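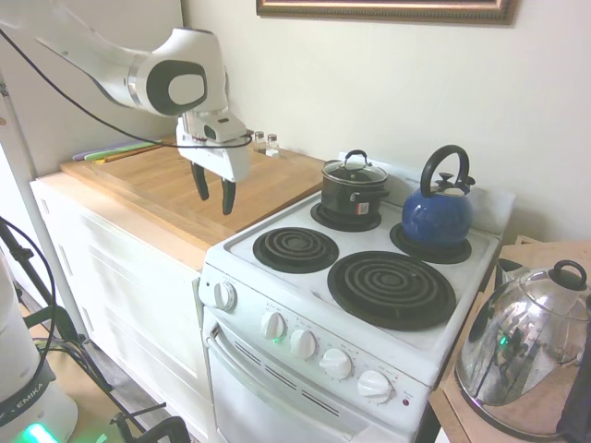
Chapter 2
Heat Transfer in Household Cooking

2.1 Introduction

Cooking food means moving energy from a source into a material that is mostly water. How fast the energy moves, and how evenly, depends on the source, the vessel, and the food. Chapter 1 dealt with temperature and heat as separate quantities. The present chapter applies them to conduction, convection, and radiation on an ordinary stove.

The worked problems draw on the Barkari kitchen measurements, a set of readings taken in small apartment kitchens in the Ustness district. The full tables are in Appendix B. Readers who skipped Section 1.4 should review the definition of specific heat before going on.

2.2 The Electric Coil

A coil burner is a resistance heater. Current passes through a wire inside a metal sheath, and the wire converts electrical energy to heat. The sheath is separated from the wire by a packed mineral powder that conducts heat well and electricity poorly. Heat leaves the sheath in two ways: by conduction where the metal touches the pan, and by radiation across the gaps where it does not.
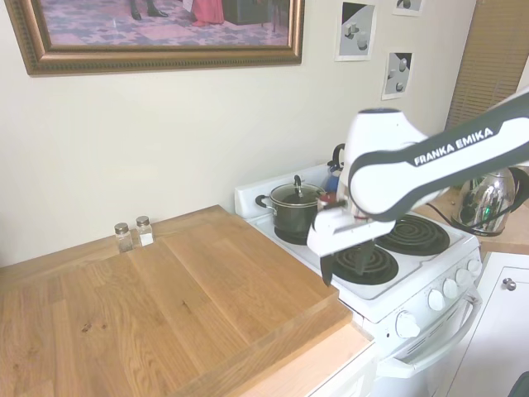
Figure 2.1 Electric stove with coil burners. A covered pot stands on the rear-left burner.

Contact is never complete. A pan with a warped base may touch the coil at only a few points, and radiation then carries a larger share of the total. For this reason two pans of equal mass can differ in heating time on the same burner.

Consider a burner that delivers 1,155 watts to the base of a pan. If 440 watts are lost to the room from the sides and the open surface, 715 watts remain to raise the temperature of the pan and its contents. A lid reduces the loss by limiting evaporation. Problem 2 at the end of the chapter repeats the calculation with a lid in place.

2.3 Thermal Lag

A coil has mass and must itself be heated. When the control is turned down, energy stored in the metal continues to flow into the pan. In the Phetsri test, described in Section 2.6, the base of an empty steel pan stayed at over 300 °F for several minutes after the power was cut.

Lag is usually treated with a single time constant. The Drireck method, introduced in Section 2.5, uses separate constants for the coil and the pan and gives a closer fit when the pan is heavy. We begin with the simpler model and assume that the coil is at one uniform temperature.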